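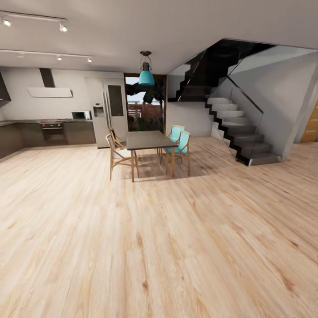

A simulated kitchen and dining room with a staircase and a glass doorway.

Yavuz Kaplan has been working on the navigation planner at Zalix for most of the past year. The software is called Doltton, and before it runs on a machine it goes through simulated houses.

"Glass is where most of my week goes," he says. "The map builder sees through a balustrade and marks the stairs behind it as open space. Then the planner tries to go there."

The current test set has 135 routes. In June the planner finished 66 of them without a stop or a replan. Kaplan puts the number now at almost twice that, and says the easy gains are over.

Chair legs were the other problem. The old cost map treated a chair as a solid block, so a path between a dining table and a kitchen counter could close up completely. "We went to a finer grid near the floor. It costs us 35 milliseconds per update, and I argued against it for a while. I was wrong."

He doesn't trust the simulator on everything. Wheel slip on a plank floor is a guess, he says, and so are reflections. The team keeps a list of the differences in Dursun, their logging tool, which replays a run from any step. Ticket 2609, a planner that turned back and forth in front of a doorway, took him two weeks to close. The cause was a rounding error in the heading.

Next on his list is stairs. "For now it only has to know where they start and stay off them. Going up is somebody else's project."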